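**Progress report, April – Flendlow mobile app**
Prepared by Maritza Chambi for the Wivness small grants team

Hi all,

I'm so pleased with where things stand this time! The last report was mostly about setbacks (the store rejection, the login bug, the week we lost to the map library), and this one has a lot more good news in it. I'll go through the work in the same order as the grant plan and put the money and the open questions at the end.

## Android release

The Android version is out of closed testing and in the public store. We have 2,450 installs so far, which is well past what I put in the original plan, and most of those came in through word of mouth and a single post on the Jerotetti message board. We did no paid promotion at all. If you remember, I had a line in the budget for store ads, and I'd like to talk about moving it (more on that below).

People are using it the way we hoped. They open it at the bus stop, check the next departure, and close it again. The average visit is short, and for a transit app that's a good sign. The saved stops feature gets far more use than I expected. I almost cut it in the winter to save time, so I'm very glad Maeng talked me out of it. Their two developers have been a joy to work with, and they wrote the offline timetable code in half the time we'd set aside.

Older phones were my big worry. We went back and removed the animated splash screen, shrank the icon set and stopped loading the full route map at startup. The app now opens quickly even on the oldest handset we have here, a scratched thing with a battery that barely makes it to lunch. Reviews from people with budget phones have been some of the kindest we've had.

## iPhone release

We're a step behind here, but a small one. The build went to 109 testers and the feedback has been detailed and really useful (one person sent us a spreadsheet!). Two problems came up again and again:

- Alerts arrive late when the phone is in low power mode.
- The text on the departures screen runs over its box at the largest font size.

The second one is fixed. The first is harder, and we've settled on a workaround that schedules the alert on the phone itself when the rider saves a trip. It tested well on Thursday and I want a bit more time with it before we submit. I'd rather be late than send out an app that lets somebody miss the last bus home.

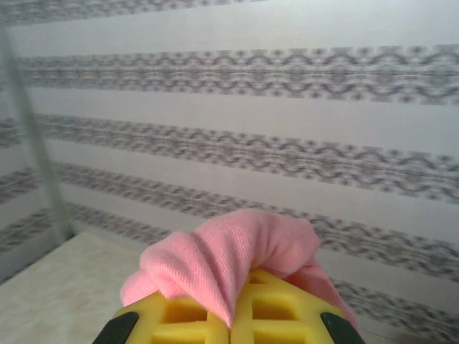 *Yellow gripper with pink cloth, striped wallpaper behind.*

## Accessibility

This is the part I'm most excited about. Every screen now works with the built-in screen readers on both systems, and the buttons have proper spoken labels. In the first version, the refresh button was read out as "button button," and a rider wrote in to say her whole family had started calling it that. We fixed the label and sent her a thank you note.

We also added a high contrast setting and a larger tap area around the stop names. The color choices went through several rounds. Our first dark theme looked lovely on my desk and was close to unreadable outdoors at noon, so we started over with plainer colors and heavier type.

## Feedback and support

We've answered 417 messages through the in-app form. I read all of them myself, usually first thing in the morning with coffee, and I've learned more from them than from any of the usage charts. The most common request by a long way is a home screen widget. Next comes support for ferries, then the ability to share a trip with a friend.

The widget was not in the grant plan, but I think it would make a huge difference. Maeng has already sketched one out and it looks great – a single stop, the next few departures, nothing else.

## Budget

Spending is on track. We came in under on testing devices, thanks to a couple of loans from neighbors in our building, and a little over on server costs after the Android launch. The two nearly cancel out. The full ledger is in the shared folder, with receipts.

I'd like your approval to move the unused store advertising money to the widget work. The total stays the same and no other line changes. A yes by email is fine.

## What's next

We have 4 items left on the plan:

1. Submit the iPhone app for review
2. Finish the Spanish translation (the menus are done, the help pages are not)
3. Move the timetable updates to an automatic nightly job
4. Write the setup guide so other towns can use the code

The setup guide has slipped a bit. I have an outline and a very rough first chapter, and I'd love to have somebody on your side read it and tell me where they get stuck. It doesn't need to be a developer – in fact, somebody who has never installed a thing like this would be perfect.

Thanks again for backing this. I'm at my desk most mornings if you'd like a call, and I can walk you through the Android app on my phone any time you're nearby.

Maritza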